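# How a website knows it is you: cookies, logs and keeping data private

When you open a website, your computer or tablet sends a message asking for a page. The computer that answers is called a server. To send the page back, the server needs an address, in the same way that a letter does. This address is called an IP address.

An IP address is a set of numbers given to an internet connection. It does not contain your name. It can show which company supplies the connection, and often which town or area it is in. A family sharing one connection at home will usually share one IP address on the outside, so a website may see the same number for all of them.

## What a cookie is

A cookie is a small piece of text. A website asks your browser to store it, and your browser sends it back each time you visit the same site. Cookies are useful. Without them, a site would forget you every time you clicked on something.

Suppose Akua is playing a spelling game called Clikier. She finishes level 6 and closes the browser. When she comes back, the game starts at level 7. The website stored a cookie holding a code, and the code matches a line on the server that says which level was reached.

There are two main sorts:

- **First-party cookies** are set by the site you are visiting. The Clikier cookie is one of these.
- **Third-party cookies** are set by a different company that has put something on the page, such as an advert or a video.

The second sort needs more care. If one advertising company has adverts on 27 different websites, and your browser accepts its cookie, that company can see the same code turn up on all 27. It may not know your name. It can still build a list of the pages that code has visited. This list is called a profile, and collecting it is called tracking.

Some browsers block third-party cookies unless you change the settings. Others allow them unless you turn them off.

## What a log is

Servers also keep logs. A log is a record with one line for each thing that happens. A line in a log normally holds the time, the IP address, the page that was asked for and whether the page was found.

Logs help engineers to find faults. If a page stops working at 8 in the morning, the log shows what was happening just before. Logs can also be misused, so companies that keep them have duties. In the United Kingdom, a company must have a proper reason for keeping information about people. It must say what the reason is, and it must not keep the information for longer than it needs to.

## Locks on paper and locks on data

Before computers were common, most records about people were on paper. A school or a doctor's surgery kept them in cupboards and drawers, and the cupboards had locks. The rules were simple. Only certain people held a key, and the door was locked again afterwards.

Data on a server is protected in a similar way, using two methods together. The first is **access control**, which means that each worker has an account and each account is allowed to open only certain files. The second is **encryption**, which means that the data is scrambled using a very long number called a key. A person who copies the scrambled data without having the key cannot read it.
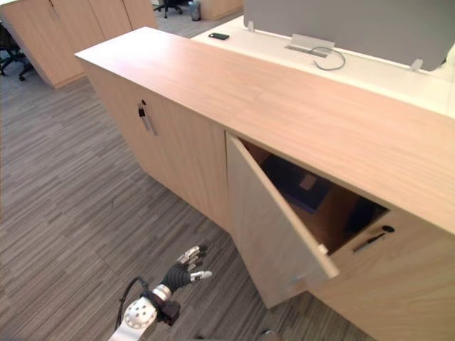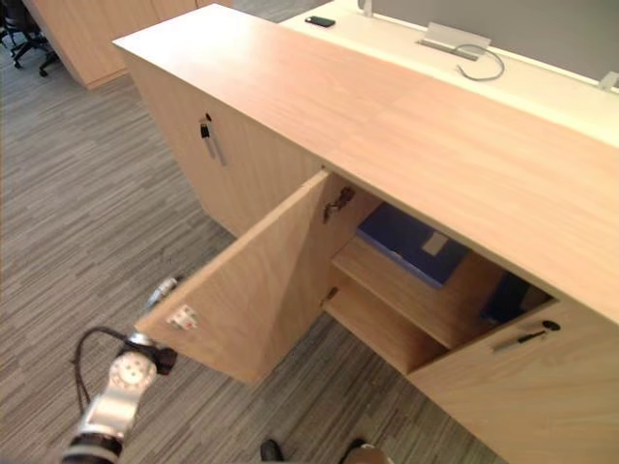 *Pale wood cupboards with locks on their doors.*

**Yee-man Chow**
Technical writer, Annan Schools Network

An encryption key has one weakness in common with a metal one. If it is left where anybody can pick it up, the lock does very little. For this reason, companies store the key in a separate place from the data it protects.

## What "agree" means

Many websites show a box asking about cookies when you first visit. It often has a large button marked "Accept all" and a smaller one marked "Settings" or "Reject". Pressing "Accept all" usually allows every cookie, including the third-party ones.

Giving permission in this way is called consent. For consent to count, the person must have a real choice and must be told what they are agreeing to. A box that is ticked before you arrive does not count as consent – you have to tick it yourself.

There are extra rules about children. In the United Kingdom, if an online service relies on consent to use a child's information, and the child is under 13, a parent or guardian normally has to give it.

## When companies and users disagree

Sometimes people say that a company has collected information without permission. They may complain to a regulator, which is an official body that checks whether rules are being followed. They may also go to court.

A claim made in court is called an allegation until it has been decided. Both sides show their evidence. Suppose Ayuba uses a homework app called Dravance and believes it has been passing his search history to an advertising company called Mometti. His parents would have to show why they think so. Dravance could answer that the data was never sent, or that permission was given. The judge would then look at things such as the log files, the wording of the cookie box and any agreement between the two companies.

When you read that a company "is accused of" something, the matter has not yet been settled.

## Things to check

1. Open the browser's settings with an adult and find the page called "Privacy" or "Cookies".
2. See whether third-party cookies are blocked.
3. Look at the list of stored cookies. Some will have names made of letters and numbers that make no sense to a reader, which is normal.
4. Delete the cookies for one site and visit it again. You will probably have to log in, and a game may forget your level, so pick a site where this does not matter.

## Words used on this page

**Browser** – a program for looking at websites.

**Consent** – permission given by someone who knows what they are agreeing to.

**Encryption** – scrambling data so that it can be read only with a key.

**Profile** – a collection of facts about what one person or one device does online.

**Server** – a computer that sends out pages or files when asked.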